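Stornach Grasp Planner 6
Perception and pick planning for two-finger grippers
By Rusdale

Home > Software > Planning > Stornach

Stornach takes the wrist camera view and gives you back a ranked list of grasps your arm can really reach. No CAD models. No per-object teaching. Runs next to your existing controller, talks to it over a plain socket or ROS 2.

New in release 6: pair matching, soft object mode, faster replans after a missed pick. Full notes in the download.

What it does

Segments loose items on floors, tables, shelves. Picks an approach angle, a finger opening and a closing depth for each one. Checks the path back out as well as in, so the wrist doesn't clip a shelf on the way home. Then sends the pose.

Pair matching is the one people asked for. Turn it on and items that belong together get a shared tag, even if they're lying a ways apart at different angles. Tags carry through to the placing step, so both end up side by side on the same tier.

Soft object mode is for knits, foam, straps, anything that squashes. Lower closing force, wider tolerance on the contact points. Slower. Leave it off for boxes.

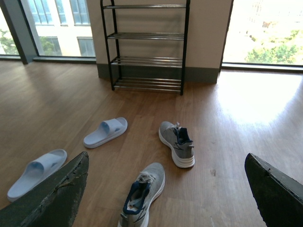
Shoe tidy task, wrist view. Two slides, two gray knit sneakers, rack still to be filled.

Footwear is a good test set if you are evaluating. Open slides want a grasp across the strap or the sole edge, laced shoes usualy go better at the collar. Stornach ships with both as starting presets and you can edit them. Laces are treated as soft clutter and ignored for contact points, unless you tell it otherwise.

Glossy floors and big windows: use the Daylight profile. It clips the blown-out patches before segmentation and leans harder on edges. Do a fresh exposure calibration if the sun has moved a lot. Takes a minute.

Finger masking

Fingers in view all the time? Fine. Draw the mask once in the setup tool, at full open and full closed, the rest is interpolated. Redo it if you change fingers. Scuffs and worn coating don't matter, shape does. Items partly hidden behind a finger get kept in the list with a lower score and are looked at again on the next move.

Placing on racks

Rod and wire shelving is supported, new in 6. Define the rack by its corner posts and tier heights, or let the Jultomo scene editor do it from a short sweep (Jultomo is a separate license, see below). Up to 16 tiers per rack. Spacing and toe direction are set per tier.

Specs

Cycle: around 651 ms from image to ranked list, on our reference PC, default settings
Grasps returned: 11 per item max, configurable
Camera: color or color plus depth, wrist or fixed mount
Gripper: two-finger parallel or angular
OS: Ubuntu 22.04 or 24.04
Interfaces: ROS 2, TCP socket, Python
GPU: recommended. CPU only works, expect it to be slow

In the box

Planner runtime, setup tool, preset library, log viewer. Python samples. One year of updates. Printed quick start if you order the USB version, otherwise PDF.

Not included: camera, cables, Jultomo, the Oberholzer driver pack (free, but you have to request it with your controller serial).

Upgrading from 5

Presets import as they are. Finger masks do not, redraw them. The old place_shelf call still works but is going away, switch to place_tier. Back up your logs first, the installer cleans out the folder.

Licensing

Per arm, floating or node locked. Trial is full featured and runs until the end of February. Schools and labs please write for pricing, dont use the cart.

Questions before ordering: Irena Szewczyk, applications desk. Send a few wrist images along with the gripper model and she can tell you pretty quick wether it's a fit.

Add to quote | Download trial | Release notes | Driver list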